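The Rulebook for Dropping a Hammer

The document that governs handheld objects at Skotmont, a contract automation shop with a staff of 40, runs to 131 pages. I was warned to start with the appendix. The appendix is where they put the things that went wrong.

It was July, and I had come to find out how people decide what a robot arm may and may not do with a tool. I had pictured arguments about ethics. What I got was a long morning on the word "secure," which appears in the rulebook 50 times and is defined twice, differently. The engineers know about this. There is a ticket open.

Most of the rules are tried out in simulation before they get near a real arm. Skotmont uses a program called Jedico, which renders each grasp and scores it. Cheap hammers are popular test objects, being heavy at one end and light at the other, a combination that makes a gripper's life difficult and a safety reviewer's life long. An arm that can carry a box with great dignity will often hold a hammer like someone handed a stranger's baby.

In simulation you can also leave out the floor. Several people told me this was a good thing. A floor brings shadows, contact forces and opinions, and the first question on the form, "Is it holding the thing?", can be answered without any of them.
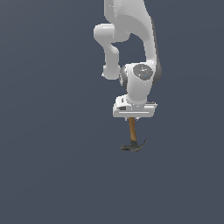
Handle up, head down

The rulebook likes a hammer hung this way, from the top of the handle with the heavy end at the bottom. Gravity does some of the straightening for you. Rule 10 then spoils the mood by asking what happens if the grip fails, and the answer, on a real factory floor, is that the heavy end is already pointed at your shoes.

So there are limits on height, limits on speed, and a marked area where no one may stand. The marked area was borrowed from Birkmont, a supplier down the road, whose own rulebook is shorter and much ruder. Birkmont's version of the clause reads, in full, "Keep out from under it." Skotmont needed a page and a half and a diagram.

I asked which one the operators remembered. There was a pause, and somebody offered me coffee.

Passing on screen

The rule that causes the most grumbling is the one that says a simulated pass counts for nothing by itself. A grasp must be repeated on the real arm, with a real tool, and with a person at the stop button who has no other job at that moment. The last part was added after a review by Alemayehu, a small inspection firm that bills by the hour and reads every footnote.

The grumblers have a point. The real trials take about a week, the button person gets bored, and the hammer usually behaves. The reviewers have a point too. A rendered handle is the same handle every time. The ones in the test bin have been bought from different stores, sanded, dropped, and in one case used to prop open a door.

The next edition is due out before winter. It will settle the meaning of "secure," I was assured, and it is expected to be longer.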